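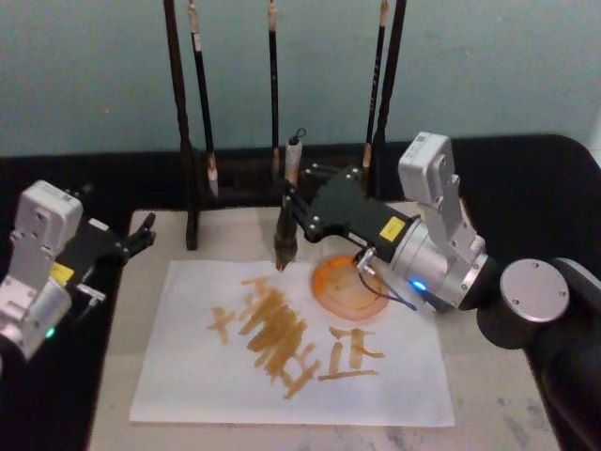
Piltell two-arm writing cell, right arm at the paper with the brush held in the gripper.

Piltell Writing Cell – Brush Slip Notice and Replacement Finger Set

Applies to: Piltell two-arm cells fitted with the Bova parallel gripper, finger set 13
Replacement part: Bova finger set 66
Supplied by: Taltusetti
Status: in stock, free of charge for affected cells

What the fault is

On cells with finger set 13, a brush can slide upward between the fingers while it is being pressed to the paper. The gripper does not report this. It closed on the shaft, it reached its set force, and as far as the controller knows the brush is still where it was picked up. The arm keeps to its programmed height, so the strokes get thinner through the piece and at some point the tip stops touching the sheet.

That is the mild version. The one we are more concerned about happens when an operator sees thin strokes and lowers the writing height to make up for it. On the next brush change the new brush is gripped at the correct point, the height is now too low, and the brush is driven into the table. Two shafts were broken this way at the Ďurica workshop in January. In the second case a piece of the shaft left the table on the operator's side. The operator was not hurt, but was standing closer than the manual allows with a cell in run mode.

Please do not correct thin strokes by changing the writing height until you have done the check below.

What causes it

The pads on finger set 13 were cut for pens and markers with a straight barrel. Many calligraphy brushes have a slight taper toward the top, and the flat pads touch only along a short part of the shaft. Lacquered shafts slip sooner than bare ones. Ink or water on the upper shaft makes it worse, which we could repeat on the bench every time.

Vusumuzi Buthelezi ran the bench tests at Taltusetti. Over 192 brush pickups with set 13, each followed by a full page of heavy downstrokes, he found slip on tapered shafts with every brush maker we stock. Raising the grip force helped a little and marked the lacquer, so we do not recommend it as a fix. With set 66 the same run was finished with no measurable slip.

Checking your cell

You need a strip of masking tape and a pencil. Allow a quarter of an hour.

1. Put the cell in manual mode and move the left arm clear of the paper.
2. Wrap the tape around the upper shaft of a dry brush, where the fingers will close.
3. Have the right arm pick up the brush. Stop the cell and draw a line on the tape along the lower edge of the fingers.
4. Load the heavy stroke test page and run it once from outside the guard line.
5. Stop the cell again and look at the line. If it has moved away from the fingers by more than the width of the pencil mark, the fingers need to be changed.

Repeat with your thickest and thinnest brushes. A cell can pass with one and fail with the other. Tape grips better than lacquer, so if the result is close, treat it as a fail.

Until the new fingers arrive

– Set the downward force limit on the writing arm to its lowest step. The factory setting is high enough to break a shaft before it trips.
– Wipe the upper shaft dry before each pickup.
– Use straight shafts if you have them.
– Stay outside the guard line in run mode, including when you are topping up ink.
– Do not wrap the shaft in rubber band or grip tape as a permanent measure. We tried it. The brush then catches on the fingers at release and swings.

About finger set 66

Set 66 has a shallow V cut in each pad, so the shaft is held along two lines per finger. The pads are softer and can be replaced separately. The set fits the same bolts as set 13 and no adapter is needed.

The fingers are slightly longer. After fitting them you must teach the pickup point and the writing height again, for every brush position on the rack. Skipping this will put the tip into the table on the first stroke. Run the first page with the speed turned down and a hand on the stop button.

In the box: two fingers, four pads, bolts, hex key, printed height card.

Not compatible with the Piltell single-arm desk model, which has a different gripper.

Ordering

Quote order code 1880 and the serial number from your cell's controller. Affected cells get one set at no cost. Extra pads can be added to the same order at the normal price. If your cell has already driven a brush into the table, tell us when you order and leave the writing arm out of use until we have been through the wrist check with you. Keep the broken shaft if you still have it – the marks on it show us where the fingers were holding.

Old fingers do not need to be returned. Please mark them so they are not put back on by mistake.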